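Registering a Player Transfer

Clubs in the Midley Women's Soccer League must register every transfer before the player appears in a match. Sign in to the Jimo portal, open Transfers and enter the player's registration number. Both clubs then confirm the terms.
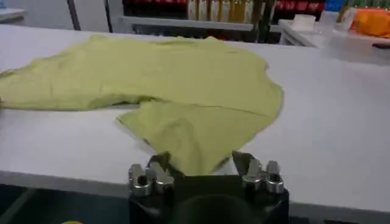

The releasing club has 36 hours to respond. Once it has confirmed, upload the signed consent form and select Submit. Rosters may not exceed 30 players. Questions should be sent to Ehsan Bahrami, Registrar, at the Gritmont office.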